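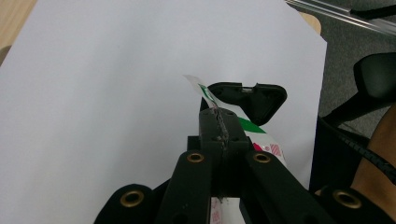

Open day at the Eketti workshop

A good crowd from our group took the bus out to Drirkville in May for the Eketti open day, and I came home with sore feet and a head full of grippers. What a treat it was! I had expected a big arm behind a fence doing something very fast. The first thing put into my hands was a black hand-held gripper, and I was asked to pick up a label with it.

It is harder than it sounds. Labels curl. They like to lie flat just when you want an edge to get hold of, and then they spring up as soon as you have one. Meenakshi Agarwal, who ran the table, has the knack of it – she comes in low over the white paper and lets the jaws close on the strip in their own time. I squeezed far too early, twice. My third go was better, and I was absurdly pleased with myself.

The idea behind it (as I understood it, and Meenakshi was very patient with me) is that people do the fiddly job by hand with the same sort of jaws the robot will have, and the recordings are used to teach it. They had 104 recordings of label handling when the doors opened that morning and were hoping for plenty more from visitors. Some of ours may even be useful, though I would leave out my first two.

After tea we were taken through to see Darko, the arm they are training. Serpil Dağdelen set it going on a sheet of stickers and we all crowded in. It dropped one, went back for it, and got it on the second try, which earned it a proper round of applause. Gervásio Quintana wanted to know what happens with very thin film, and Serpil said plainly that it still struggles with that. I liked how open they were about the bits that don't work yet.

The talk at the end was by Ute Stöcker, on how jaw surfaces are chosen. She passed round 5 sample pads in different rubbers and let us pull strips of paper out of them, so we could feel the grip change. I could have stayed another hour.

Eketti would be glad to have us back, and Amancay Troncoso is putting together a list for the next visit. If you'd like your name on it, catch her at the tea table or ring the club on extension 2269. Wear flat shoes – there is a lot of standing.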